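Inicio | Productos | Limpieza de suelos | Recogedores | Recambios | Contacto

Recogedor de mano Pyo, modelo bajo
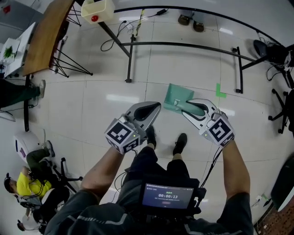 Recogedor de plástico verde azulado con la pala apoyada sobre baldosa blanca brillante.

Imprimir esta página | Enviar por correo electrónico

Publicado en agosto por la redacción del catálogo Lirkirora

El recogedor Pyo es la pieza más sencilla de nuestra línea de limpieza para suelos duros, y también una de las que más preguntas recibe. Por este motivo hemos preparado una página más larga que la anterior, con las medidas, los consejos de uso y la información sobre recambios que los clientes nos piden por teléfono. La referencia para pedidos es 1416 y sirve para todos los colores. El color se indica en la casilla de observaciones.

Para qué suelos está pensado

El modelo bajo está diseñado para baldosa, gres, terrazo pulido y otros suelos lisos. En estos suelos el problema no es recoger las migas grandes, que entran con facilidad en cualquier pala, sino la línea fina de polvo que queda siempre delante del borde. El Pyo tiene el borde delantero rebajado y un poco flexible, de manera que al apoyar la mano se adapta a la superficie y la línea de polvo se reduce mucho. No desaparece del todo. Si el suelo tiene juntas profundas, conviene barrer en el sentido de la junta y recoger en el centro de la baldosa.

Para moqueta o para suelos exteriores con gravilla no lo recomendamos. El borde se gasta en pocas semanas y después ya no cierra bien contra el suelo. Para estos usos existe el modelo Pridcombe, que lleva un labio más duro y una pala más honda, y que se describe en su propia página.

Medidas y material

Ancho de la boca: 218 milímetros.
Altura de la pared trasera: 61 milímetros.
Material: polipropileno teñido en masa, sin pintura.
Mango: del mismo material, hueco, con orificio para colgar.
Garantía: 3 años contra rotura del mango en uso doméstico.

La altura de la pared trasera se ha elegido para que el recogedor pueda entrar debajo de un radiador o del zócalo de un mueble de cocina. A cambio, la capacidad es menor que la de un recogedor de pie. Quien tenga una superficie grande para barrer deberá vaciarlo varias veces.

El teñido en masa significa que el color está en todo el espesor del plástico. Los arañazos se notan menos que en una pieza pintada y no se desprenden escamas. Con el sol directo el tono puede perder intensidad, sobre todo en los colores claros, y esto no está cubierto por la garantía.

Modo de empleo

Se barre primero hacia un solo punto, siempre desde las paredes hacia el centro. Después se coloca el recogedor plano, con el mango ligeramente levantado, y se empuja el polvo con pasadas cortas. Muchas personas inclinan demasiado el mango y entonces el borde se separa del suelo. La inclinación correcta se encuentra pronto con la práctica.

Cuando queda una línea de polvo, se retira el recogedor hacia atrás el ancho de dos dedos y se repite la pasada. También se puede pasar un paño húmedo al final.

No se debe usar para recoger ceniza caliente, brasas ni colillas encendidas. Los cristales rotos se pueden recoger, pero es necesario aclarar después la pala con agua abundante, lejos de las manos, para eliminar las astillas pequeñas.

Limpieza y conservación

Agua templada y jabón neutro son suficientes. El lavavajillas no está permitido: la temperatura deforma el borde y la pieza ya no apoya bien. Si el borde se ha doblado por haber estado guardado debajo de un peso, se puede sumergir en agua templada unos minutos y dejar después sobre una superficie plana hasta el día siguiente. En la mayoría de los casos recupera su forma.

Aconsejamos guardarlo colgado. Apoyado de pie sobre el borde delantero, el plástico cede poco a poco.

Cepillos compatibles

El mango tiene una ranura donde encaja el cepillo de mano Florkdale, en sus versiones de fibra blanda y de fibra media. La fibra blanda es mejor para polvo fino y pelo de animales; la media, para migas y arena. Los cepillos de otras marcas pueden entrar en la ranura, pero no garantizamos que queden sujetos.

El cepillo no está incluido en el precio del recogedor. Se puede pedir junto con él o más tarde, y también se vende la fibra sola para quien ya tiene el soporte.

Pedidos y devoluciones

Los pedidos recibidos antes de las 13 horas se preparan en la misma jornada. Para cantidades de comunidad de vecinos, escuela u oficina, rogamos escribir antes con los colores deseados, pues no todos están siempre en el almacén en la misma cantidad. Las devoluciones se aceptan con la pieza sin usar y con su etiqueta. En caso de defecto basta con enviar una fotografía del mango o del borde y la referencia del pedido.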